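Workshop notebook, Gorevlow cell, bench 2
Entry for Thursday, October. Kept by Ifeoma Garba.

The routine check of the hand-held gripper pair was carried out before the afternoon session. The Volberg checklist was followed in its current order. The fault logged at episode 126, a late closing signal on the left unit, was the main concern.
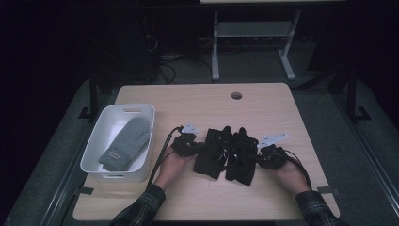
Cable connectors were reseated on both units and the retaining screws tightened. The left signal was then compared with the right over 13 open and close cycles. The delay appeared in the first 3 and did not recur. The fault is to remain open until the Dlamini test has been repeated.

Finger tips were inspected with the jaws apart. Dust and light scuffs were noted on the black faces. Replacement is not required at this stage.

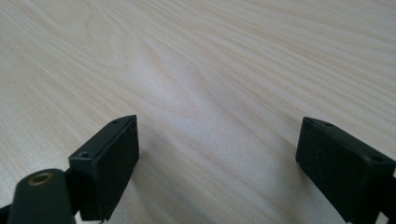 Gripper open, fingertips close to the table top.

Outstanding work:

1. Wipe the finger faces with a dry cloth and check the tip screws by hand.

2. Confirm that the tape at the table sides agrees with the Stonora layout sheet. Bin to the left, item inside, gloves between the grippers.
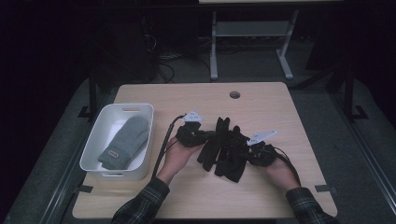
3. Repeat the Dlamini test on the left unit and enter the result against episode 126.

I.G.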